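Bench assemblers wanted, small gear sets – Minel workshop

We need people who are good with their hands. Part time to start, mornings mostly, could turn into full time after October if orders hold up. Small shop, small parts, same bench every day.

Pay is weekly. Apply by email or just come by the front desk before 10 am and ask for Ebise Woldegiorgis.
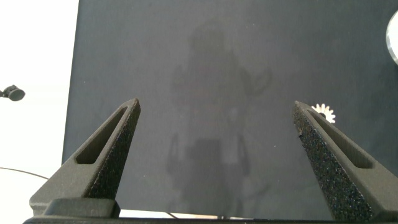

Page last changed: October, by K. Asfaw (hours and contact updated)

What the job is. You put together the gear carriers that go into our Drakeo hand winches. Plate down on the mat, gears onto the plate, check they turn, tray, next one. Sounds easy and it is for the first hour. After that its about staying neat.

A full batch is 400 carriers. Nobody does a batch alone, and we dont time you the first month. Fuad Assefa runs the bench and will sit with you for your first 2 shifts.

You will also do some sorting. Gears come in from Grudby in mixed bags, and they need to be split by type before anyone starts building.
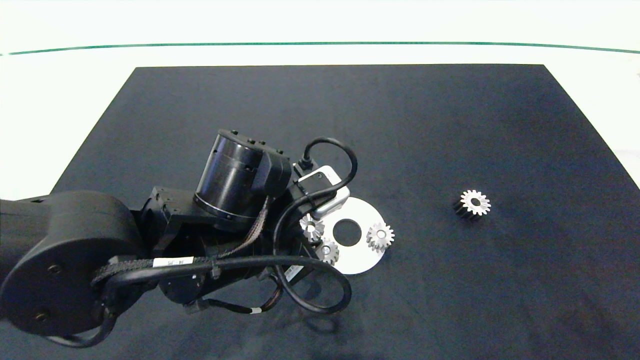
Experience is nice but we dont insist on it. Clock repair, sewing machines, bikes, jewelry, model trains, all good, tell us about it. What we do insist on is that you know your parts or are willing to learn them fast. Spur gear has straight teeth on the rim, bevel gear is cut at an angle – the little silver ones by the white disc are bevels, and if you reach for those when the sheet says spur the whole carrier comes back. We will show you both kinds on day one and you can keep a printed sheet at your spot.

Also need:
– decent close up vision, glasses fine
– steady hands
– ok with sitting, ok with quiet
– basic written English for the batch sheets

Mats get wiped down at the end of every shift. Parts go back in there trays, lids on.

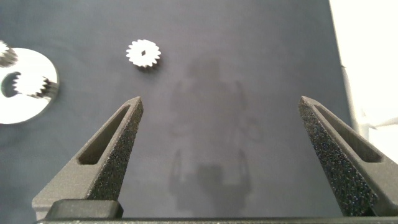 Same goes for anything dropped on the floor, it goes in the reject tin even if it looks perfect. Abenezer Abdella in quality goes through the tin at the end of the week and decides what can be saved. Dont put things back yourself please.

No phones at the bench. Radio is fine, low. Coffee stays in the kitchen.

How a trial goes: come in for two hours, paid. You get a plate and a handful of gears and build a few carriers at your own speed. We look at how you handle the parts, speed comes later. 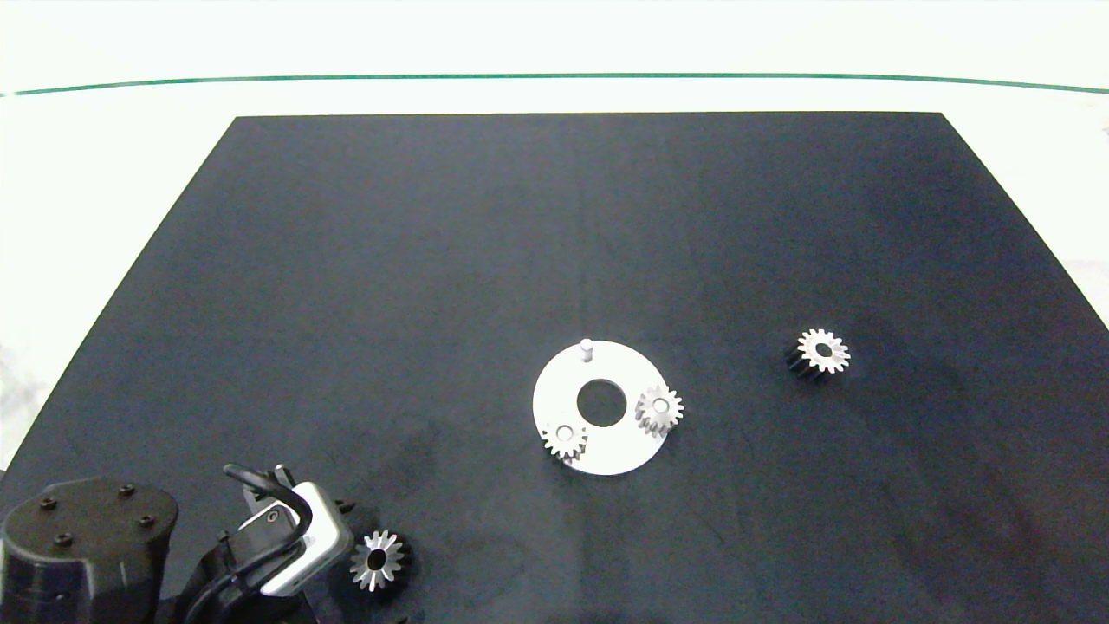 How to apply

Short email to the Minel front desk, subject line BENCH. Name, phone, which mornings you can do, a few lines on anything you have built or fixed. No cover letter needed. Résumé if you have one.

If you worked for us before on the Zeleke line, say so and you can skip the trial – Grímur Lauritsen still has the old shift lists.

We answer everybody, usually within the week. Start dates are flexible.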